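4. Ripening loss in mixed household storage

4.1 Background and scope

The previous section dealt with losses between the packing house and the store shelf. This section takes up what happens after purchase, when fruit is held at room temperature in homes and small shared kitchens. Loss at this stage is hard to measure. Records kept by households tend to cover what was bought and seldom cover what was thrown out, and a banana that was peeled, found to be brown, and half eaten may be entered as eaten, as wasted, or left out of the record entirely. Our own definition is narrow. A fruit is counted as lost when at least half of its edible weight goes to compost, animal feed, or trash. Fruit that was frozen, baked, or blended is counted as used, whatever its stage of ripeness at the time.

We restrict the analysis to bananas sold loose or in hands of up to six fingers. Plantains, red bananas, and fruit sold already wrapped in film were left out. The wrapped fruit was dropped because the film was removed at different times in different homes and the removal time was not recorded in the first wave.

4.2 Sample

Households were recruited through grocery stores in two towns, Nallside and Ekside. Nallside is the larger of the two and gets its fruit from a regional ripening facility by daily truck. Ekside is supplied by a single distributor, Halvorsen, which delivers on a fixed schedule and holds fruit overnight in an unheated dock. The two supply patterns were the main reason for picking these towns, since fruit from the Halvorsen dock reaches the store slightly greener and with more surface marking.

The final data set has 2354 fruit records from 1000 households. Records were dropped if the purchase color was missing, if the end state was missing, or if the household reported that it had moved the fruit to another home. The largest single source of dropped records was a missing purchase color, mostly in the opening days of the Ekside wave, when the printed color cards had not yet arrived and households were asked to describe the peel in their own words. An attempt was made to code those descriptions after the fact. Agreement between the two coders was poor for anything between "mostly yellow" and "yellow with green tips," and the descriptions were not used.

Each household was followed for 21 days. Fruit still in the home on the last day was checked once and then treated as censored in the models. Follow-up began in July, which means that the results apply to warm-weather storage. No claim is made about winter conditions, when indoor air is drier and the difference between kitchen and pantry temperature is larger.

4.3 Color, firmness, and storage position

Peel color was scored on a seven-point card, from full green to yellow with brown flecking. An eighth category, "mostly brown," was added after the pilot. Firmness was scored by hand on a five-point scale. We had planned to use a penetrometer in a subset of homes, but readings taken by untrained users varied more within a single fruit than between fruits, and the plan was set aside.

Storage position was entered as one of four types:

a) in a bowl with other fruit
b) in a bowl or basket alone
c) hung from a hook or stand
d) flat on a table, counter, or shelf

Type (d) was the most common in both towns and the least uniform. It takes in fruit left on a wooden dining table, fruit on a steel counter next to a stove, and fruit on a closed shelf. Contact pressure is concentrated along a short length of the outer curve when a single fruit lies on its side, and the contact patch tends to soften first. Hands of several fruits spread the load better but share ethylene among the fingers, and the effect of the second factor is larger in still air.

Surface material was recorded but did not improve any model in which air temperature was already included. Bare wood, painted wood, stone, and metal gave overlapping intervals. The one exception was fruit placed on a dish towel, which showed fewer flat spots; the group was small and the result should be read with care.

4.4 Neighboring produce

The effect of neighboring produce was estimated separately for apples, avocados, tomatoes, and citrus. Apples gave the expected result, with a shorter time from stage four to stage six. Avocados gave a similar but weaker effect. Tomatoes had no clear effect once the time of day of storage was included. Citrus also had no effect on ripening, though households that kept citrus with bananas reported more mold on the citrus. Mold on other fruit was outside the protocol and was noted only in free text.

The distance between a banana and the nearest other fruit was coded as touching, same container, same surface, or elsewhere. The gap between "touching" and "same container" was small. The gap between "same container" and "same surface" was much larger, which fits the view that a bowl with high sides traps gas at the level of the fruit. An empty bowl on the same table was coded as no neighbor. Several households in Ekside kept a bowl out for fruit and put the bananas beside it, usually for lack of room or because the stem end would not fit under the rim.
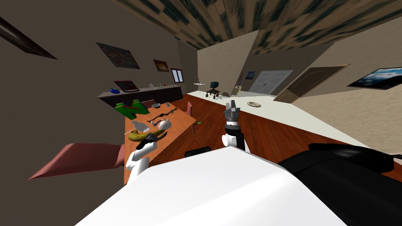 Figure 2. Single banana stored flat on a wooden table, with a small bowl farther back on the same surface (simulated view).

4.5 Model and main estimates

Time to loss was modeled with a discrete-time hazard, using day as the unit. Fixed terms were purchase color, storage type, neighbor code, and town. A random intercept was included for household. Air temperature came from a small logger made by Jellov and placed within arm's reach of the fruit. The loggers were set to read once an hour, and the daily mean was used. Daily maximum was tested in place of the mean and gave almost the same fit.

Purchase color had the largest effect of any term. Fruit bought at stage five or above accounted for most losses in the first week, regardless of storage type. For fruit bought at stage three or below, storage type began to matter only after the peel had turned fully yellow. Hanging storage lowered the daily hazard relative to flat storage, but the effect was smaller than that of moving the fruit out of a shared bowl. Town had no effect once purchase color was included, which suggests that the overnight dock period mattered mainly through the stage at which fruit was sold.

The random intercept was large. Some households lost no fruit at all over the full period and others lost nearly every fruit they bought. Adding household size and number of shopping trips per week reduced the intercept variance but left much of it in place. Free-text notes point to two habits that the protocol did not code: buying a new hand before the old one was finished, and setting aside overripe fruit for baking that did not take place within the study period. Fruit in the second group was recorded as unused and censored unless the household reported throwing it out. Recoding all such fruit as lost raised the hazard for late stages and left the order of the storage types unchanged.

4.6 Limits

Color cards fade. Cards returned from kitchens with strong window light were visibly paler at the green end, and late readings in those homes may be biased toward riper scores. The cards were not replaced during follow-up. In addition, households knew that waste was being recorded and may have eaten fruit that they would otherwise have thrown away. The first-week loss rate was lower than in the pilot, where only purchases were logged and waste was collected from the trash by the field team, and the difference is in the direction expected from this kind of reporting effect.

Fruit from the same hand was treated as independent after conditioning on household. A second random term for hand was tried but did not converge in the Ekside data, where most purchases were of one or two fruits.

Contact: Household Storage Study, Nallside office | © Household Storage Study. All rights reserved. | Back to top

Related items
Ethylene levels in open and closed fruit bowls
Peel color cards: fading under window light
Overnight dock storage and stage at sale
Bread, cut and uncut: a short note on household loss
Recruiting households through grocery stores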